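Paper & Albums > Adhesives and Mounting
Thread: "Archival" glue sticks, does the word mean anything at all?

gslaoui
Posted 7:42 pm

I'm starting to think "archival" is a word you can print on anything. I'm redoing my grandmother's albums, the ones with the black pages and the little paper corners, and about half the corners have let go. So I went shopping for something to stick the captions and ticket stubs back down. Photos are going in new corners, so please don't yell at me about gluing photos. Paper ephemera only.

Every glue stick on the shelf at Ouazzani says one of these: acid free, photo safe, archival, museum quality. The Prurkow one says it will stay stable "for up to 100 years." I would love to know who sat there and watched it. I wrote to them and asked what test that number comes from. The reply thanked me for my interest in their family of products.

Their stick costs close to three times what the plain school kind does. I've been trying both this week, with scraps of the same 255 gsm card stock I bought for the new pages, and so far the only difference I can find is the price.

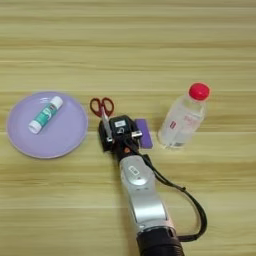 The work table at my place. Pale wood, so every smear shows.

What do people here use, and do you have any reason for it besides the label?

Ghizlane

pageturner_tj
Posted 8:05 pm

Prurkow for years, no complaints. I have travel scrapbooks going back to when my kids were in grade school and everything is still down. I think you may be overthinking it! Acid free is acid free. If it weren't they couldn't print it.

Tania

gslaoui
Posted 8:11 pm

Who would stop them, though? I'm asking seriously. I couldn't find a rule about the word "archival" on packaging anywhere. "Acid free" at least describes something you can measure, but it only tells you about the day it left the factory. And "everything is still down" means it sticks. I believe you that it sticks. My question is what it does to the paper.

leonor_v_binds
Posted 8:40 pm

Bookbinder here, small shop, mostly repairs. Ghizlane is right to be suspicious of the word. It has no fixed meaning. What you want to know about an adhesive is whether you can get it back off, whether it yellows, and whether it gives off anything that bothers the neighbors (meaning the photos on the facing page). A glue stick label usually speaks to none of that.

For ticket stubs I'd use wheat starch paste, put on thin, and blotting paper under a weight overnight. It comes off again with moisture and patience. If paste scares you, methyl cellulose is easier. It's weak, and for ephemera weak is what you're after.

One caution about both: they're wet. Some old inks run. Try a corner you don't care about.

Leonor

mounting_corner
Posted 9:02 pm

Here we go, wheat paste. Every thread.

Paste goes moldy in the fridge, it cockles thin paper if you so much as look at it wrong, and bugs like it. I live in a humid place and have seen silverfish go through a pasted scrapbook like it was lunch. "Traditional" doesn't mean safe any more than "archival" does.

leonor_v_binds
Posted 9:15 pm

Silverfish will also eat sizing, book cloth, and the paper itself. If you have silverfish then you have a damp problem, and changing adhesives won't fix it. Cockling is too much water in the mix or not enough drying time. I'll give you the mold, so make small batches.

pageturner_tj
Posted 9:21 pm

I'm sorry but I am not cooking paste for a bus ticket.

prapai_j
Posted 9:48 pm

Somewhere between those two. I scanned and rehoused my uncle's albums last October, 600 photos plus menus, programs, luggage tags, all of it. I ended up gluing nothing. Clear pockets for the flat stuff, corners for the photos, captions in pencil straight on the page. It looks a bit less charming. On the other hand I never have to wonder what's going on underneath.

For the black pages themselves, have you checked them? Plenty of those old black pages are terrible paper. If the page is crumbly at the edge, then the glue is the least of it.

Prapai

gslaoui
Posted 10:04 pm

The pages are crumbly at the edges. Thank you, I hate it.

I'd been hoping to keep the original pages and only fix what fell off. My aunt says the albums "aren't the albums" if I move everything to new paper and I see her point. The captions are in white ink, in my grandmother's handwriting, right on the black. You can't pocket that.

nabila.naciri
Posted 10:30 pm

Keep the original pages, interleave them with thin buffered tissue, and put the whole thing in a box. That's what I did with my father's. The binding got too fat to close so I took out the cord and now it's a stack in a box, in order. No glue at all. My sister complained for a week and then stopped.

About Prurkow, I'm with the original poster. I had one of their "photo safe" pages next to one of the cheap Brerkico pads, in the same drawer, and the Prurkow was the one that went tan around the edges. Could be the batch. But I paid extra so that I wouldn't have to say "could be the batch."

Nabila

pageturner_tj
Posted 10:37 pm

Pages and glue are different products though. You can't hold a page against a glue stick.

nabila.naciri
Posted 10:41 pm

I can hold it against the company that wrote the same promise on both.

mounting_corner
Posted 7:20 am

Not a fan of the brand either, but one drawer and two sheets is no test. Which one was on top? Was either one touching the wood? A wooden drawer gives off plenty by itself. This is how these threads go wrong: half of us believe the package and the other half believe whatever happened in our own house.

gslaoui
Posted 12:16 pm

That's a fair hit, and I'm guilty of the second thing too. I was going to run a home comparison. A strip with each glue, one set in a sunny window and one in a closed folder, and look again in October. It won't tell me a thing about 100 years. It might tell me if one of them turns brown by fall, and that would be enough for me to throw it out.
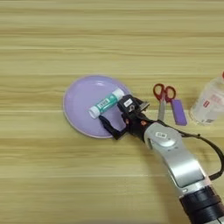

The other problem I keep running into is the dye. Some sticks go on colored and then fade to clear so kids can see where they've been. Where does the color go? It can't leave. I assume it's still sitting there, waiting for some change in the air to show up again, and I don't want that under a 1001-piece jigsaw box lid, never mind a steamship ticket. (There is a jigsaw box lid in the album. My grandmother glued in the front of the box after she finished it. It's one of my favorite pages.)

Can anybody talk me out of that? It may be nonsense.

leonor_v_binds
Posted 1:03 pm

As I understand it, the dye changes color as the glue dries and picks up carbon dioxide from the air. So yes, it's still in there. Whether it would ever come back in an ordinary room, I doubt it, but I've never tested it and I wouldn't use one on anything old. Leave the disappearing ones for homework.

Your window test is all right for weeding out the worst. Add a blank strip with no glue, in both places. Otherwise you won't know if you're looking at bad glue or bad card stock.

Please don't lay that jigsaw lid flat under weight until you've had a good look at the back. Box board that age can be layered, and the printed sheet likes to part company with it.

prapai_j
Posted 1:30 pm

Seconding the blank strip. Also write the date on the back in pencil. I did one of these and four months later I had a lovely set of strips and no idea which was which.

pageturner_tj
Posted 2:12 pm

Okay, I went and pulled out my oldest book to prove you all wrong and there's a faint line around the stuff I put in with glue stick. It's very faint. On the white pages only. It might have been there all along and I never looked.

I'm still not making paste. But I'd put it down as "not sure" now and I was very sure last night. It doesn't bother me for my own vacation pages. I'd feel differently if it was my grandmother's.

mounting_corner
Posted 2:25 pm

Respect for going and looking. Is the line darker or shinier? Shiny is most likely just glue that squeezed out past the edge. Darker is something to keep an eye on.

pageturner_tj
Posted 2:33 pm

Shinier on some. One is darker I think? I need better light. My kitchen is useless after lunch.

nabila.naciri
Posted 3:50 pm

Ghizlane, if you're anywhere near Stotstead, the paper supply place behind the old post office sells the buffered tissue by the sheet. Much cheaper than the packs online. Ask what's in it before you buy. The man there will tell you it's archival, and then you get to ask him what that means.

gslaoui
Posted 5:18 pm

Too far for me, but I'll see if they mail it.

Where I've landed for now: original pages stay, tissue between them, box. Loose stubs go in small pockets tucked next to where they used to be. The jigsaw lid I'm leaving completely alone until I've seen the back. Methyl cellulose for two captions that are on separate slips and have to go back on the page, and I'll practice on junk mail first.

Leonor, how thick should it be? I've found one recipe that says like honey and another that says like egg white, and those are not the same thing.

leonor_v_binds
Posted 6:02 pm

Closer to the honey for sticking a slip down. The thin one is for sizing, or for softening old glue. Mix it the night before and give it a stir in the morning, it's lumpy at first. Brush it on the slip and leave the page dry.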